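Filed under: Home, Gadgets, Grumbles
5 November 2019

Print this post | E-mail this to a friend

I've said before that I'll believe in the laundry robot when it does my laundry. Itsuki Hayashi, who is working on a project called Cirno, told me I was being unfair and ought to see how the teaching is done. So I went to see it. The teaching is done by people, in a bedroom, with yellow fingers held in the hand, and a great many clothes.

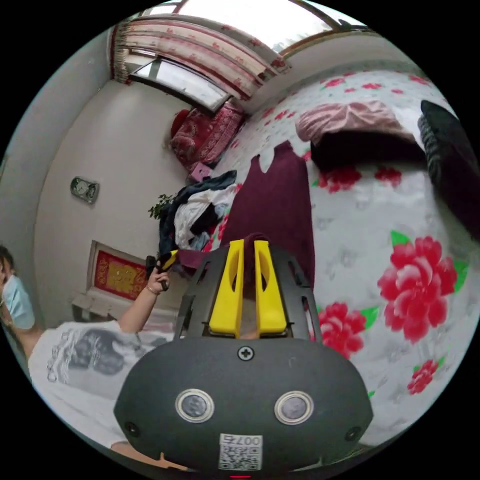
What it's meant to learn

Folding, eventually. For now it's picking up a garment and laying it flat. You do it with the hand-held gripper, the gripper records it, and later a robot is supposed to copy you. Itsuki wants 900 goes at it and had 341 when I visited. My mother taught me in 2. 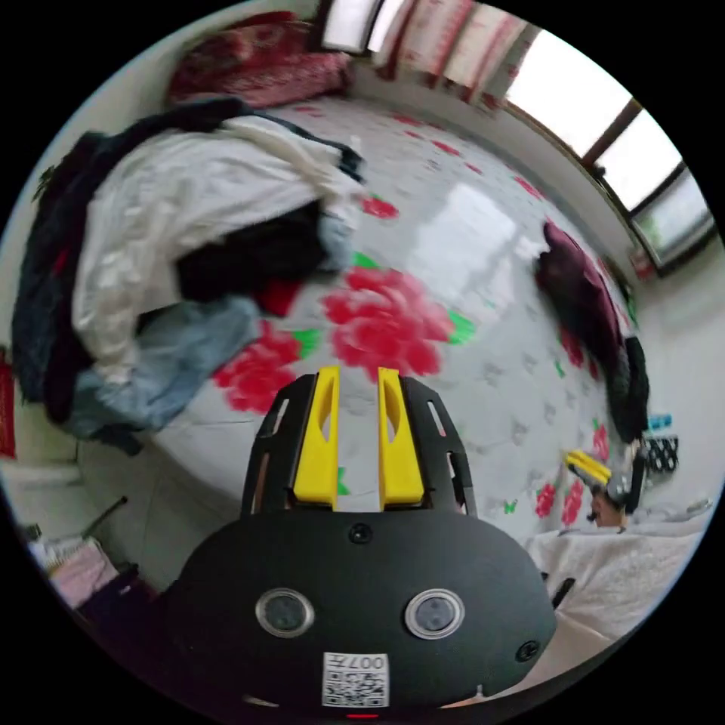

The pile, and a second gripper in a hand at the lower right.

My doubt is about the pile. A person looks at a heap like that and knows there's a sleeve in it somewhere. Does a machine pick that up from watching fingers open and close? Itsuki thinks so, given enough variety. I asked what happens with a different bed, or a plain sheet, and was told that comes in February, at a flat in Pemivstead.

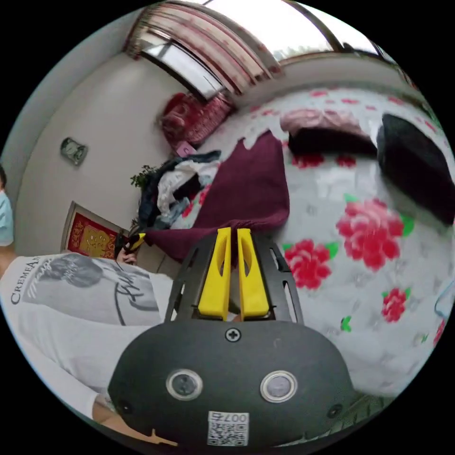
Maroon on the flowered sheet, the rest still heaped.

I had a go and my thumb ached after eight shirts. I'll go back in February and see whether it copes with a duvet cover, which I can't do either.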